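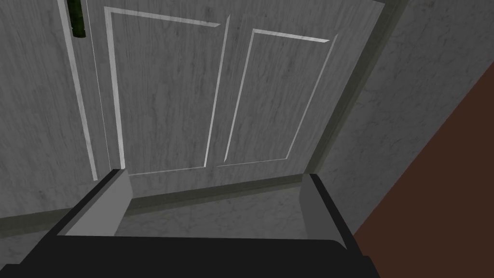

Gray door, recessed panels, raised molding. Every ledge of that molding is a place for dust to sit.

Posted 9/13/21 by Maëlle Petrenko

I put off cleaning our interior doors for so long that I'd sort of stopped seeing them. Then my aunt came to stay in July, and she ran one finger along the top of the bathroom door (she's taller than me, it wasn't even a reach) and just looked at it. She didn't say a word! So I spent the next rainy weekend going through the whole house, and I've finally got a routine I don't hate. It works on painted doors, paneled or flat, and on most baseboards too.

Start dry. I can't say this loudly enough. If you go at a dusty door with a wet rag you make gray paste, and the paste goes straight into the corners of the panels and stays there until you dig it out with a toothpick. I use a soft paintbrush, the two-inch kind, and I sweep the top edge of the door first, then the molding, then the flat parts. An old makeup brush is good for the tight corners. Vacuum the floor underneath when you're done or you'll be kneeling in it later.

Then washing. My mix is 4 cups of warm water and a small squirt of dish soap, and I mean small, a teaspoon or so. Too much soap leaves a film and the film grabs more dust. Wring the cloth out until it hardly drips. I do the panels first and the flat strips between them after that, working along whichever way the grain or brush marks run. Go over it again with plain water, then dry it right away with an old T-shirt, especially along the bottom where water likes to collect and creep under the paint.

For the black smudges around the knob, try baking soda on a damp fingertip and rub very gently. Test it someplace low and boring first! I took the shine off a patch of semi-gloss in our hallway and I still notice it every single morning. Melamine sponges will do the same thing if you lean on them. Crayon comes off with a dab of mayonnaise, believe it or not, though then you have to wash off the mayonnaise.
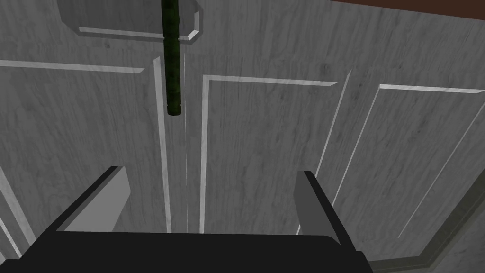

The molding takes the longest, so I wrap a damp rag around a butter knife (the dull kind, please) and run it down the groove in one slow pass. Cotton swabs are fine for the corners but you'll go through a mountain of them. If there's old wax or furniture polish built up in there, you'll feel it drag. A little white vinegar in the water usually loosens it, and if it doesn't, I leave it alone until I'm ready to repaint.

Hinges and squeaks. While you're at it, open and close each door and listen. My neighbor Gertraud Plattner taught me to pull one hinge pin at a time, wipe it clean, rub it with a bit of petroleum jelly and tap it back in. Spray oil is quicker, but on my doors it ran down the trim and left a brown streak. Only ever have one pin out at a time, and prop the door with a folded towel if it's a heavy one.

If a door sticks at the top, check the screws in the upper hinge before you reach for the sandpaper. Mine were so loose I could turn them with my thumbnail. When the hole is stripped, pack it with wooden toothpicks and wood glue, let it dry overnight, snap off the ends and drive the screw back in. Our pantry door has been fine ever since I did that.

Touch-up paint: write the color name and the sheen on masking tape and stick it to the back of the closet door or wherever you'll find it. I keep mine in a baby food jar, filled nearly to the top so it doesn't skin over, and dab it on with a cotton swab. Stir first, and stir longer than you think you need to.

Next up is window tracks, and if you've got a good trick for those please leave it in the comments, I've tried the old toothbrush and I'm not impressed.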